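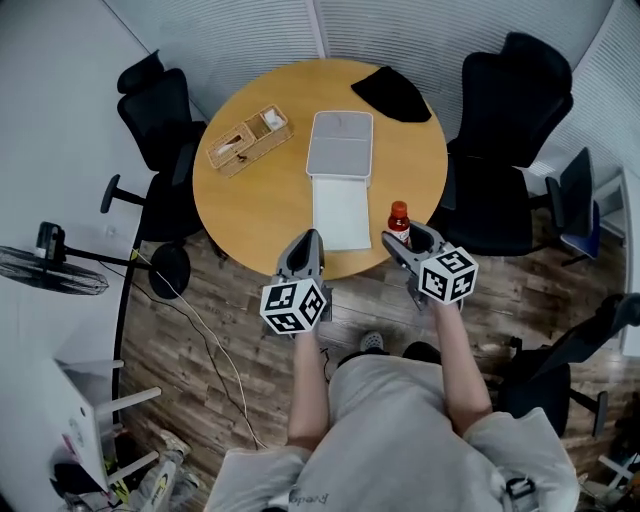 Hand-held grippers at the round table, Plerkley office.

Teaching the Robots: Your Questions Answered

Updated July 7, 2024

Since the Filtora project started, my inbox has been full of questions, and I love it! I've pulled the most common ones together here. If yours is missing, write to me and I'll add it. - Viera Koubek, workplace projects, Plerkley

What is Filtora?

It's our name for the work of getting a robot to take on small office chores: clearing tables, putting supplies back, tidying up after meetings. We teach it by doing those chores ourselves with a gripper in each hand. The patterned cubes on the grippers let the software work out where each hand is and how it's turned. Do a task enough times, in enough different ways, and the robot has something to learn from.

How far along are we?

We have 357 usable recordings so far, and 478 is the goal for this first round. We should get there before the end of July if people keep signing up the way they have been!

Do I need a technical background?

Not at all. Some of our best recordings come from the front desk and the mail room, where people have been handling fiddly things all day for years (and it shows). Your first session includes a practice run that isn't saved.

What do I wear?

Whatever you normally wear to work. Short sleeves or pushed-up sleeves are more comfortable, and please wear closed shoes.

Is it tiring?

Your forearms will notice it. We cap sessions at two hours, with a break whenever you want one. Anyone with a wrist or shoulder problem should talk to me first and we'll find you a different part in this - there's plenty to do in reviewing and labeling.

Does this count as work time?

Yes, all of it. Book your slot in Boltell under "Filtora" and your manager will see it. You don't have to make up the hours.

I dropped something halfway through. Did I ruin it?

No! Keep going, pick it up if you can, and finish the task. Then tell whoever is running the session so they can add a note. Only stop if there's a spill or something breaks.

Will a robot take my job?

I get this one more than any other, and it deserves a straight answer. No positions are being cut under Filtora, and that is in writing in the agreement on the staff board. What will change is the mix of tasks. The office support team will spend less time resetting rooms and more on visitor bookings and equipment requests, and training for both is paid. Anything beyond that has to come back to staff for discussion before it happens.

Who sees the recordings?

The project team and Pacheco, who build the learning software. They are never used for performance reviews. You can ask for yours to be removed, and I'll confirm when it's done.

When will we see a robot at work?

First trials will be on the second floor, with a person standing by the whole time. I'll post the dates in Boltell once they're set, and everyone is welcome to come and watch.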